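The week of small boxes

I moved to Arngate with eleven boxes, and for a long time I believed that the big things would be the problem. The bed was easy and the table was easy. What gave me trouble was the small stuff: tape, screws, batteries, clips from bread bags, one key that opens nothing I own.

On Monday I decided to finish with it. My rule was simple. Every evening after dinner I take one drawer, I put everything on a dark cloth, and I work for one hour. On a dark cloth even a tiny screw is easy to see. My sister taught me this, and she is right about most things in the house.

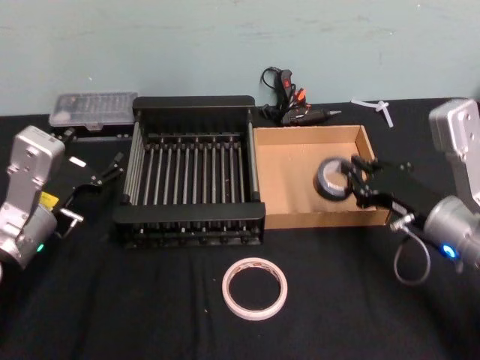 The first lesson for me was that a box without a lid gets used and a box with a lid gets forgotten. I had bought 2 nice containers from Planura and I never opened them again. Now I keep the things I need every week in something low and open, like the shallow cardboard tray with the roll of dark blue electrical tape. The clear case with the snap lid is a better type for rows of small items, as you can look through the plastic before you open it.

The dish rack is a different question. I read that some people stand baking sheets and cutting boards in a rack like this, inside a cabinet. I want to try it with my pot lids, which fall on my feet each time I cook rice.

I still have 6 drawers to do. The one under the oven I will leave for December, when I have more patience and it is too cold to go out.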